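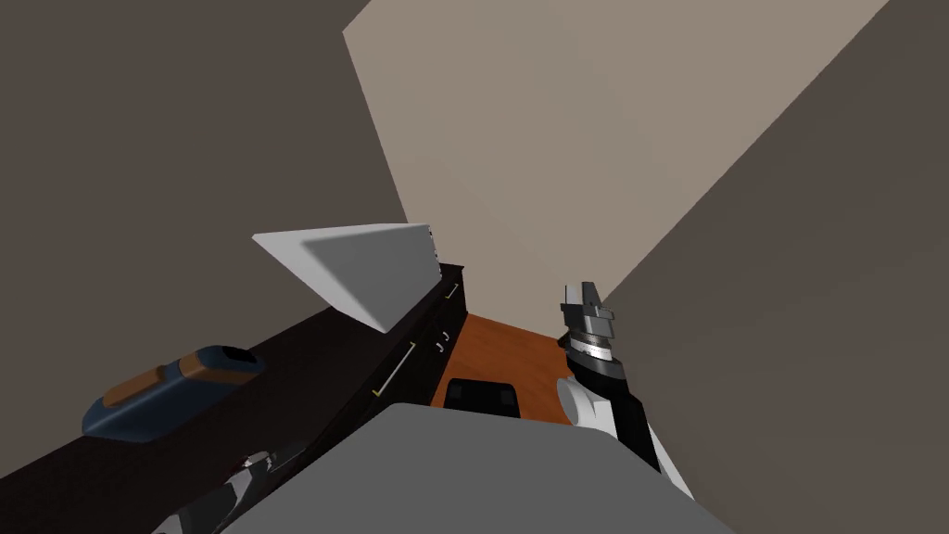 Denise Halvorsby
Home & Hardware Reviewer

Flostari 1104 drawer pulls, brushed gold, pack of 24

Quick one this month, kitchen is half put back together and I've got a deadline.

Background. Dark cabinets, old ones, good boxes, ugly hardware. Got a quote for new fronts and closed the email. So new pulls it was. Budget for the whole job was $400 including a drill jig, touch-up paint and whatever takeout we ate while the drawers were on the living room floor. Came in under. Just.

I looked at three brands. Votard, which my last kitchen had. Morikawa, which are lovely and heavy and cost more per pull than I spend on lunch in a week. And Flostari, which kept coming up in the middle price range with almost no useful reviews. Went with Flostari, the 1104, their short straight bar.

Color first, as that's what everyone asks. It's gold. Not very yellow, a bit of brown in it. Under my warm kitchen bulbs they look like old brass, in morning light they go paler and a touch pinkish. I like both. If you have a shiny gold faucet already, order one single pull and hold it up next to it before you buy the box. I did not do this and my faucet now looks cheap. So that's another job.

Against dark wood they look great. On the white pantry door, less so - I took those two off again and put the old knobs back.

Weight is ok. Lighter than the Morikawa sample I had in the drawer, heavier than the Votards. Posts are solid, the bar itself sounds hollow if you tap it with a fingernail. Doesn't bother me in use. Edges on the back of the bar are smooth all the way along, no seam, and I check for that because my Votards snagged every dish towel I owned.

Screws. Ok so. You get two lengths in the bag and neither is marked. The long ones are for thick drawer fronts and will bottom out on a regular door and leave the pull wobbling, which you will blame on the pull. Sort them into two cups before you start. The screw heads are soft too, I chewed up three with a drill on the low setting and did the rest by hand. Took an entire evening. Wrist still sore.

Also one bag was short a screw. Emailed Flostari at 9 pm, had a reply at breakfast, replacement screws turned up in the mail in four days along with a spare pull I hadn't asked for. Can't complain about that.

Hole spacing was dead on for all but one. The odd one out was tight by a hair and I had to widen the hole a bit with a round file. Could of been my drilling. Probably was.

The jig - I used the Lusen adjustable one, bought separately. Buy a jig. Any jig. The Lusen has a little sliding stop that drifts if you don't crank it down, so crank it down, and check it agian every few drawers. I didn't, and there is a drawer by the stove I now don't look at directly. Filler and paint pen helped some.

After six weeks of daily use: no flaking, no green bits, fingerprints wipe off with a damp cloth. The pull on the trash drawer gets grabbed with wet hands all day and has a slightly duller patch in the middle. Can't tell yet if that's wear or just cooking grease I'm not scrubbing hard enough. Don't use the lemon spray cleaner on them, it left a streak on one that took a lot of rubbing to shift.

Comfort is fine for two or three fingers. Big hands will want the longer bar, and on wide pot drawers I'd go longer anyway, the short one looks a bit lost and you end up tugging from the middle of a very full drawer.

Pros: color, smooth backs, customer service, price.
Cons: mystery screws, soft screw heads, no template in the box.

Would I buy them again, yes, with better screws from the hardware store. Four out of five.

The long bar version is on order for the pot drawers, will add a note here once they're on.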